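Gripper Comparison Group, minutes, 1/25/21

Present: Covadonga Villalobos, Ayodele Jibrin, Elif Naz Keskin, Braulio Trujillo, and me (Guadalupe Cortés, taking notes again, so blame me for the spelling).

We started late while Braulio hunted for the spare key to the parts cupboard. Last meeting's minutes were approved with one fix: I had written Skarnance everywhere I meant Stosus in the fingertip section. Sorry, Covadonga!

1. Fingertips

Elif went through her numbers for the Stosus tips against the Skarnance ones. She ran 50 pulls with each on the thin plastic bags. Skarnance held on for 36 of them and Stosus did worse, though she wants to clean the pads and repeat before anyone quotes a figure. Ayodele asked if she was closing both to the same width. She was, but the Stosus tips are a bit thicker, so we spent a good ten minutes on whether that's fair (I say it isn't, Covadonga says it's close enough). Elif will redo the set with the width adjusted for each tip.

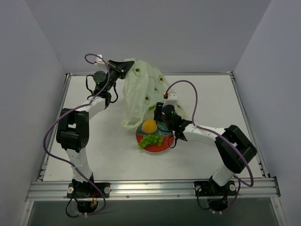 2. Cables and wrist cameras

Ayodele wants the camera cables rerouted on both arms before we touch anything else, and I'm with him. A cable that tugs on the wrist makes every gripper look worse than it is, and we can't compare anything that way. The purple ones go up in a big loop over each wrist and then swing out wide lower down, and on the right arm there's also that black loop hanging down by the rim of the plate. Braulio would like it all tied in closer to the forearm. Covadonga worries about running out of slack when the arm reaches for the far side, so Braulio will do one arm first and leave the other alone until we've had a look.

3. Bags and food

Short argument about the avocado bags. Elif likes them because the film is thin and see-through and gives the cameras a hard time. I'd like a plain bag in the mix too. Agreed to use both, and to keep the fruit the same between tips!

4. Controller

The Testcombe controller logged 3,644 moves since we switched over, with 413 flagged as slow to respond. Ayodele thinks most of those come from one bad setting. Ross is still the fallback and stays on the shelf until June.

To do

Elif: repeat the pulls, both tips
Braulio: retie cables, one arm only
Ayodele: check the Testcombe setting, send the log to everyone
Me: plain bags, more grapes

Covadonga is booking the room for next time and will send the hour around.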